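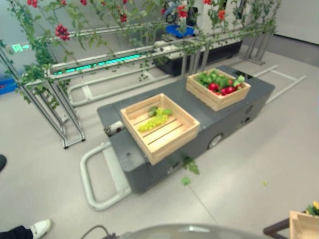
4.2 Mixed loads in slatted crates

The case for the open wooden crate has been repeated so often in the small-grower literature that it is easy to forget how thin it is. Air moves through the gaps, the argument goes, so leaves keep longer and fruit bruises less. The Gresent handbook says this in its first chapter and gives no test. Norell repeats it in a sales leaflet. We looked for the original measurement and did not find one.

Our own records cover 2480 crates packed at the Llorente packing room over two seasons. Of these, 2081 were mixed loads, meaning leafy greens went in with at least one kind of fruit. The rest held a single crop and are left out of this section. Crates were checked at packing and again after 30 hours. Kulap Rojanasak scored the leaves and Rafferty Benavides scored the fruit, and neither saw the other's sheet until the season closed.

Leaf scores were slightly better in slatted crates than in solid ones. We would not make much of this. The solid crates were older, they were used more in hot weeks, and packers tended to fill them higher. Once fill height is taken into account, most of the gap goes away. What remains could be the slats, or it could be the packers.

Fruit is a harder question. A slatted floor gives a small round item very little flat surface to sit on, and a bunch of grapes laid straight on the wood presses on the slat edges wherever it touches. Earlier papers treat this as a minor matter and measure only full crates, where the load holds itself in place. A part-filled crate may well behave differently, and part-filled crates are common at the end of a picking round.

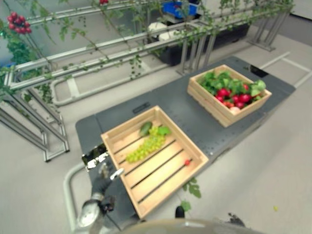

Llorente packing room, Jul 8, 2026

Figure 3. Part-filled and well-filled slatted crates. The grapes lie on the bare floor of the nearer crate, and a small red item rests over a gap between two slats. In the farther crate, red produce is piled in front of leafy greens.

Figure 3 shows the difference we have in mind, and no more than that. It says nothing about damage. Written records leave out the arrangement of the load. Our packing sheets would list both crates as "mixed," and under the scoring rules used by Trusudico they would go into the same row of the table. We think this is a mistake, and we made it ourselves for the whole first season.

Anong Wattanapong has suggested lining the floor with paper. We tried it on 7 crates. The fruit scores went up, but seven crates prove nothing, and the paper closes the gaps that the crate is supposed to be bought for.

Comments (3)

Usa Thepsuriya: Were the solid crates wood too? You can't tell from the text.

E. Kaewmanee: Fill height should have been in the main table. We stopped laying grapes on bare slats years ago, for what it's worth.

packshed_d: so do the slats help or not

Related items
Fill height and leaf wilt in short storage
Paper liners: a second look
Scoring bruises by eye, September notes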